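Reading Labels at Home: How Households in Jarbridge Understand Food Dates
Project report, Group 4
Nafula Tanui, Sihan Wan, Xiaoqing Luo
Supervisor: Balakrishnan Pisharody
27 February 2022

1. Background

Many families throw away food that is still good to eat. One cause is the date printed on the package. In our town the shops use two forms, "best before" and "use by", and the two do not have the same meaning. The first is about taste and quality. The second is about safety. We wanted to know if people in Jarbridge see this difference when they decide to keep a product or put it in the bin.

2. Method

We prepared a paper form with 12 questions and left it in the two Liltitz shops and in the town library. The form was tested before in May with students of our own department, and after this test we changed the order of the questions. In total we received 1,022 forms which were complete. Forms with missing pages were not used.

3. Results

Most people could explain "use by" in a correct way. For "best before" the answers were much more mixed. Many people wrote that dry food, such as biscuits or rice, must be thrown away on the day after the date. Older people trusted smell and look more than the print. Younger people trusted the print, but several of them said that they could not find it on the box.

4. Discussion

The place of the date was a bigger problem than we expected.

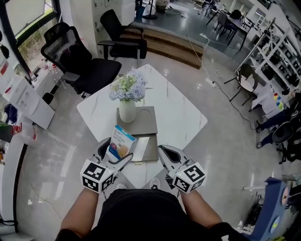 On small boxes the date is often on the bottom or on a side flap, in a light color, and it is easy to miss it when the box stands in a cupboard. Two persons wrote that they cut off the flap when they open the package, so the date is lost on the first day. We did not ask about this in the form, and we think the next group should do it.

Our study has some limits. People who visit the library maybe read more than other people, and we had only an English form. We thank Jinfeng Jia for help with the tables.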